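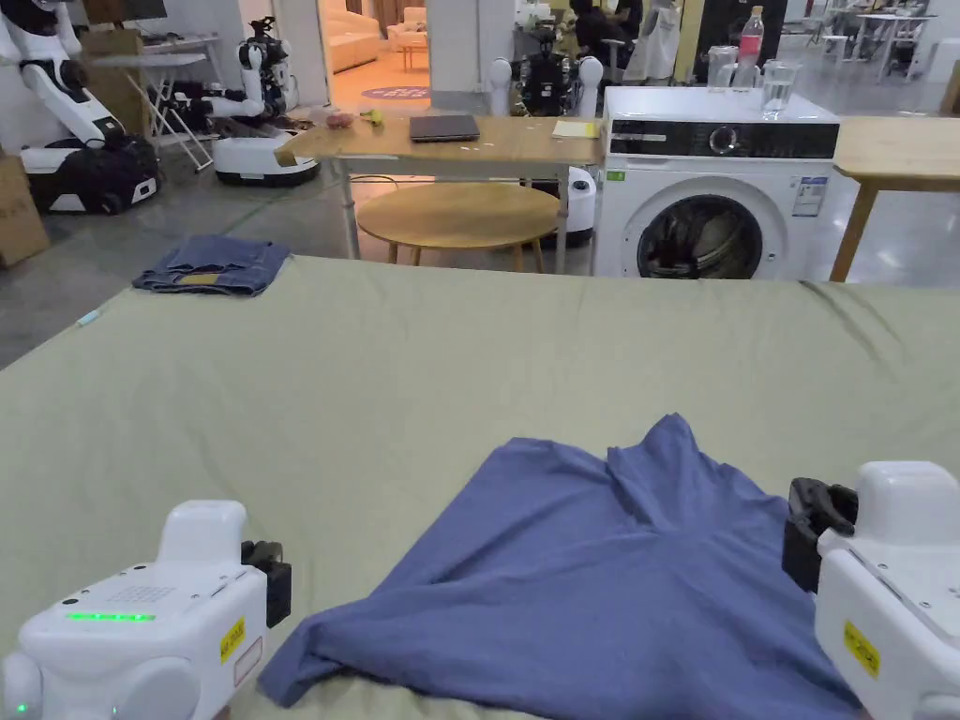 Cotton T-shirts coming up short after the wash

My cotton T-shirts lose length in the wash but not width. Labels say 100% cotton, warm wash. I wash at 40 and line dry. Is it the machine or the shirts?

Posted by Falorbridge

Gonzalo Vidal
Jersey knit is stretched lengthwise when it's finished at the mill. Water and tumbling let the loops relax, so the length goes first. I measured one of mine from collar seam to hem: 68 cm new, 59 cm after 10 washes. 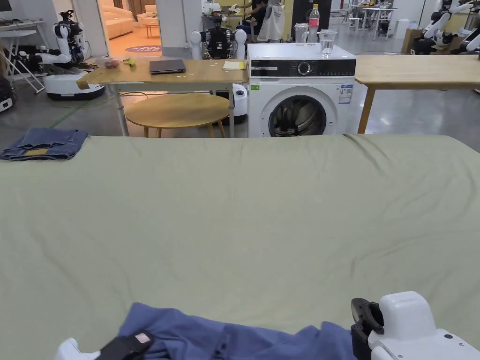 Most of that went in the first three. Drop to a cold wash and a slower spin — the colour will last longer too. Dry flat if you have the room.
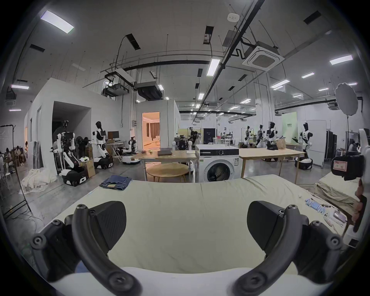

Can a shrunken shirt be stretched back?
Partly. Soak it in lukewarm water, press out the excess in a towel, pull gently from hem to shoulder and leave it flat overnight. Expect to repeat this after each wash.

Surier
Buy a size up. Worked for me.

Cantero
Agree with Gonzalo on the spin. Check the side seams as well. 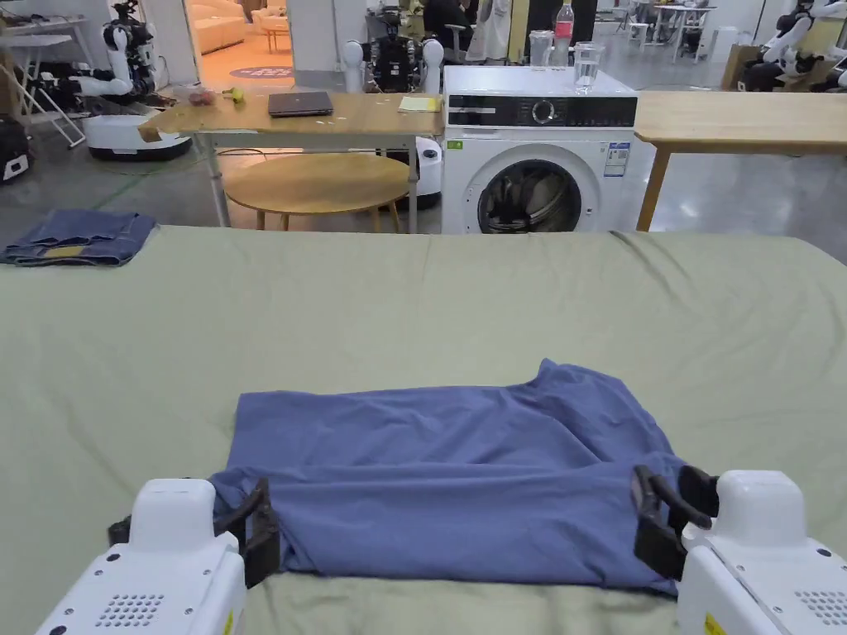
If they twist toward the front, the fabric was cut off grain and no wash setting will fix it. Mine went back to the shop in August.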